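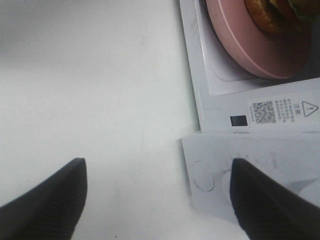

# Wrist camera and fingers drift on the bowl rim grasp, microwave cell

**Dorota Czarnecka**

I look after one Soruvura arm on a kitchen cell. The task is to open the microwave, take hold of the pink dish with the burger by its rim, and close the door afterward. The button approach is within tolerance. The rim grasp is not. After 300 cycles the fingers arrive off to one side, and the offset grows through the shift.

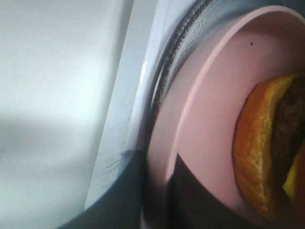 *Rim approach, wrist camera. Both fingertips low in the view, food at right.*

The fixed camera is on its own post and its calibration checks out. I re-zeroed the gripper in September. Finger pads are the ribbed Jokitz type, at 80 percent of their rated life. Is this the wrist bracket or the pads?

---

**Leszek Kwiatkowski**

Bracket first. Pad wear changes grip force and closing width. It does not give you a sideways error that grows with run time.

1. Stop the cell and lock out the arm.
2. Check the 2 screws on the camera bracket. If either one turns by hand, remove both, clean the threads and refit with medium threadlocker.
3. Run the hand-eye routine again, with the arm warm. A cold calibration will be off by mid-shift.
4. Jog to the rim pose with the fingers open and save a still. You want one tip outside the wall and one inside, at the same height.
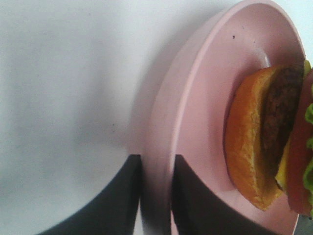
*Reference for step 4: one finger each side of the bowl wall.*

If the tips are level there but the grasp still lands wrong, look at the dish position in your program. A fixed pose will miss a dish that has been put down somewhere else.

---

**Bednarek**

had the same thing, swapped the pads, went away for a week then came back. so probably not pads

---

**Urkunari**

Agree with Leszek on the order. I would add one check – the appliance itself. A light countertop microwave can creep when the arm pushes the button or the door, and every pose taught relative to the counter is then wrong. 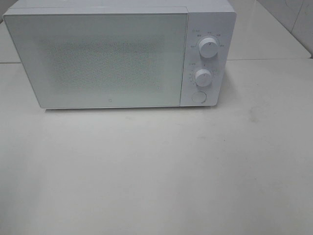

Put tape marks on the counter at both front corners and compare them after a full shift. If it has moved, fit non-slip feet or a stop behind the housing, then reteach the button and rim poses. Recheck the wrist bracket at 3000 cycles either way, and write the screw torque in the log.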